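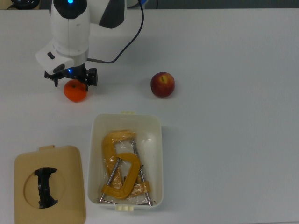
Home Storage Basics - Handout 3: Fruit and Bins

Search this course Go

I give everyone the same starter set: one apple, one small orange fruit, one open white bin. Sounds too easy, right? Take 10 minutes anyway!

Step 1. Look before you move anything. What's already in the bin? If there's something yellow and gray in the bottom, decide whether it lives there - fruit shouldn't share with tools.
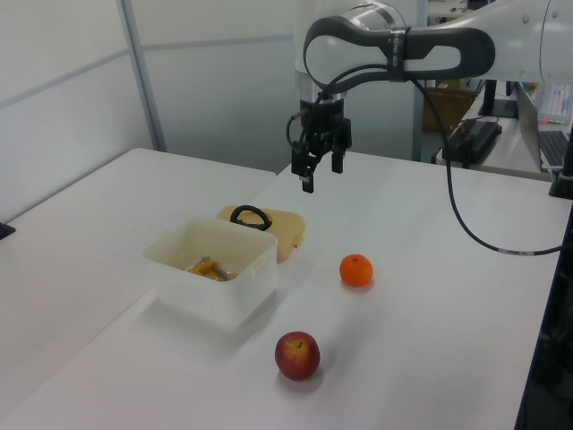 Step 2. Give the apple its own spot, away from the citrus (I'm fussy on this one). Keep the bin within reach and leave yourself some bare table. 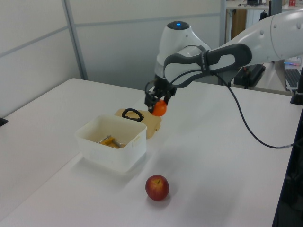 Step 3. Write down your layout and bring it to Dean Staniforth's section.

Shares 30 | Comments 20

Related
Handout 2: Shelves
Handout 4: Lids and Handles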